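Sep 7, 2019
Sorting bench, colour bins. Notes mostly for me, and for Léonie when she's back.

Why I'm writing this down

Perrine wants a decision on whether the three-bin layout stays. I said I'd give it a fair go before complaining, so I've given it one, and now I'm complaining. Her case is that people put things back faster when the bin tells them where to go. Mine is that people put things back where their hand happens to be, and a coloured tub changes that for a few days at most. We had the same argument in March over the labelled drawers, and the drawers are a mess again.

Layout as it stands

Three plastic bins in a row on the pale table. One yellow, one red, and the beige container. The colours are supposed to mean something:

Yellow -- fixings still good to use.
Red -- anything bent, stripped or cracked, waiting for a verdict.
Beige -- everything you can't place in either.

The beige one is the trouble. Give people a place for "don't know" and they will not know a great deal. I asked Thenmozhi what she'd do with a bolt that had a slightly chewed head and she said beige. Ertuğrul said yellow. Mebrat said bin it and stop asking. That's one bolt and no agreement, and the colour of the plastic didn't help any of them.

I'd also like it noted that yellow for "good" makes no sense to anyone who has seen a warning sign. Perrine says it was what the shop had.

Tipping-out test

Emptied the Davano kit box on to a tray and had Ertuğrul and Thenmozhi sort it, each on their own, without talking. 67 pieces. Same pieces both times, mixed up again in between. I kept the tray to the left so nobody could just sweep the lot sideways into the nearest bin, which is what I would have done.

They disagreed on plenty. Most of it was yellow against beige. Red gave us hardly any bother, which I'll grant: if a thing is snapped, people can see it's snapped. The long Irik clips were the worst. Half of them have a mark along the spine that could be a crack or could be how they left the mould, and I've no idea myself.

Thenmozhi was the slower of the two and the more careful. Ertuğrul was quick and cheerful and put a washer in red because, he says, he didn't like the look of it. I'm not sure what a bin can do about that.

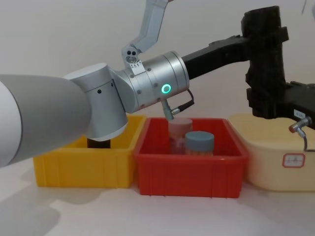 Placing on the table

Tried the row closer to the front edge, then further back. Further back is worse. You lean over the first bin to reach the next and knock it with your sleeve. Closer in is fine until somebody wants to write on the table, and then the bins get shoved along and the order changes. Order seems to matter more than colour, going by how often Ertuğrul reached for the place and then looked. Perrine disagrees and says I was watching for it. Fair enough, I was.

Tape marks under the corners might hold the order. I've put some down. I give it a fortnight before somebody peels them up to mend something.

Depth

The bins are too deep for washers. Small stuff goes straight to the bottom under the long clips and then you're fishing. The Cistum trays we had before were ugly and shallow and you could see what was in them. I said so then and was told they took up too much room. They did take up room. I still found things in them.

A false bottom might do it, a bit of folded card to bring the level up. Mebrat thinks the card will go soft and furry in a month. Probably, but card is free.

What would change my mind

If the next two people, sorting cold with nobody explaining, land within three pieces of each other, I'll shut up and the layout stays. Léonie would be a good one to try, as she hasn't heard any of us argue about it. Please don't brief her. Perrine, this means you.

Loose ends

-- Ask Picard whether the mark on the Irik clips is a crack or a mould line. Send him one of each kind.
-- Write a single line for each bin and stick it on the front. Perrine to word it, me to cut it down.
-- Try one round with the beige container taken away altogether. I suspect people will grumble and then decide.
-- The chewed bolt is in my top drawer. Leave it there, I want it for the next round.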